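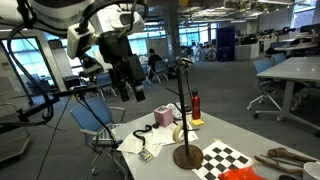
Black mug tree with a round brown wooden base, on the white worktable

Ticket: newsletter not reaching part of the list
Product: Pelimix Mail, with the Nomik shop connector
Account: Tsegaye Kitchen and Table, Olcombe
Priority: normal, raised to high
Status: closed, one item left open (see last entry)
Opened: 24th November

CUSTOMER
We sent our winter newsletter this morning and a lot of people haven't had it. The report says 706 contacts were skipped. There is no reason given next to them, only the word "skipped". We have never had this before. Our last newsletter went to everybody on the same list and nothing has been changed by us in between, apart from connecting the list to our Nomik shop.

The newsletter has a discount code in it which runs out in the first week of December, so we would like this sorted before then. Can you just send it again to the ones who were missed?

SUPPORT
Thank you for getting in touch. Please don't resend yet. If you use the "Send again" button on the campaign page it goes to the whole list, and the people who already had it will get a second copy.

Could you let us know:
- which list or segment was chosen on the "Recipients" step
- whether the shop connection was set up before or after your last newsletter
- what it says under "Marketing status" if you open one of the skipped contacts

CUSTOMER
The list is called Shop and Newsletter. No segment, we always send to the whole list. The connection was set up after the last newsletter.

I opened several of the skipped ones and they all say "Pending confirmation". These are people who signed up years ago, some of them at the till. They are not pending. They have been getting our emails the whole time.

I have also looked at a few that did get it and those say "Subscribed".

SUPPORT
That is helpful. "Pending confirmation" is the status we give a contact who has filled in a form but hasn't yet clicked the link in the confirmation email. A campaign is never sent to pending contacts, and the report lists them as skipped.

A contact who was already subscribed shouldn't go back to pending. We have asked for the sync log and will compare it with the contact history. In the meantime please pause the shop connection: Settings, Connections, Nomik, then "Pause sync". Pausing doesn't remove anything. Don't choose "Disconnect", as that clears the field mapping and we would like to look at it as it stands.

CUSTOMER
Paused. It took two goes, the first time the page went back to "Active" when I refreshed it.

One other thing which may or may not be connected. There are 17 bounces on the report as well. Usually we have hardly any.

SUPPORT
Noted on both. The pause button has a short delay and the page can show the old state if it is refreshed straight away. It shows as paused from our side now.

The bounces are separate. We checked them against the sync log and all 17 came in from the shop as guest checkouts. Most have a typing error in the part after the @ sign. They have been marked as bounced and won't be mailed again, so there is nothing to do unless you want to correct them by hand. If you do correct one, please only do it where you have the right address from the customer. Guessing at a spelling can send your newsletter to a stranger.

INTERNAL NOTE (shared with customer at their request)
Sync log checked. The Nomik connector sends contacts over in batches of 1000. The first batch arrived with all mapped columns filled in, including "accepts_marketing". The second batch held the other 706 contacts and arrived with that column empty.

What Pelimix does with an empty consent value depends on a list setting, "When consent is missing". The choices are "Keep existing status" and "Ask for confirmation". On this list it is set to "Ask for confirmation", so every contact in the second batch was moved to pending, including those already subscribed.

Confirmation emails were not sent out. The list has no confirmation template, and without one the sending step stops. It does this silently, which has been reported before.

SUPPORT
We have found the cause. In short, the second part of your shop customer list came across with the marketing consent column blank, and your list was set to treat a blank as "not confirmed". The contacts weren't deleted and their history is intact.

Two questions before we put anything back.

1. Do you remember choosing "Ask for confirmation" on the list settings page?
2. Has anybody unsubscribed or asked to be taken off, by email or in the shop, since the connection was made?

The second one matters more. We can restore each contact to the status held before the sync, but if somebody has asked you to stop emailing them since then and you have made a note of it somewhere other than Pelimix, the restore wouldn't know.

CUSTOMER
1. No, but the setup asked a lot of questions and I went with whatever was ticked.

2. Two people told us in the shop and one emailed. We keep them in a notebook by the till and I put them in at the end of the month. I have just looked and none of the three has been put in yet. I have now unsubscribed all three by hand.

SUPPORT
Thank you. We have checked those three and they are set to "Unsubscribed". The restore only touches contacts with the status "Pending confirmation", so they will be left alone.

Steps we are going to take, in this order:
- export a copy of the list as it is now, which you will find under Files
- change "When consent is missing" to "Keep existing status"
- run the restore for contacts moved to pending by the sync
- send you a count to check before anything is mailed

Please leave the connection paused until we tell you.

SUPPORT
Restore finished. Of the 706, all but five had an earlier status of "Subscribed" and have gone back to it. The remaining five had no earlier status at all. They were new to Pelimix when the second batch came over, and the consent column was blank for them too, so there is no record on our side that they agreed to receive marketing. We have left them as pending.

You can look them up in Nomik under Customers and check whether the newsletter box was ticked at checkout. If it was, you can change the status yourself and put "ticked at checkout" in the consent note. If it wasn't, please leave them.

CUSTOMER
Looked them up. Three ticked it and two didn't. I have changed the three and left the two.

How do I send the newsletter to only the ones who missed it?

SUPPORT
Make a segment and send a copy of the campaign to that.

- Go to Lists, Shop and Newsletter, Segments, New segment
- First condition: "Campaign activity" / "was not sent" / choose the winter newsletter
- Second condition: "Marketing status" / "is" / "Subscribed"
- Make sure the box above the conditions says "Match all" and not "Match any"
- Save, then open the campaign, choose "Duplicate" and pick the new segment on the "Recipients" step

With "Match any" the segment would take in every subscribed contact, and you would be back to sending people a second copy. Check the number on the Recipients step before pressing Send.

You may want to look at the subject line of the copy as well. Duplicating puts "Copy of" in front of the campaign name, which only you can see, but older campaigns made before the last editor update can also get it in the subject line.

CUSTOMER
It had put "Copy of" in the subject line. Glad you said. I took it out, sent a test to myself, and the test was fine on the phone and on the computer.

Sent. The report says none skipped and so far only one bounce. The discount code works from the link, I tried it.

SUPPORT
Good to hear. We can see the same here, all delivered apart from the one bounce.

On the blank column: the connector version on your account was reading the column headings from the first batch only. There is a newer version which reads them for every batch. To update, go to Settings, Connections, Nomik, "Check for update", and after it has finished open "Field mapping" and confirm that "accepts_marketing" is matched to "Marketing consent". Then press "Resume sync". The first sync after an update is a full one and can take a while on a list this size - it is fine to close the page.

CUSTOMER
Updated, mapping checked, sync resumed. It has finished now. I looked at ten or so contacts from the end of the list and they still say "Subscribed". The two who didn't tick the box have changed from pending to "Not subscribed", I assume that is right.

SUPPORT
Yes, that is right. The column came over filled in this time, so they have the answer they gave at checkout.

You can delete the segment or keep it, it doesn't affect anything. The exported copy under Files should be deleted once you are happy, as it holds personal details.

CUSTOMER
Deleted both. Happy for this to be closed, but I would like the skipped list to say why people were skipped. If it had said "pending" I would have seen the problem before ringing round asking people if they had had it.

SUPPORT
Passed on to the product team as a request, along with the missing warning when a list has no confirmation template. The request stays open and is linked to this ticket, and you will get an email if its status changes. Closing the rest.

2 people found this ticket useful | 0 comments | 1 share
Pelimix Help Desk | Contact support | Privacy | © Pelimix | Back to top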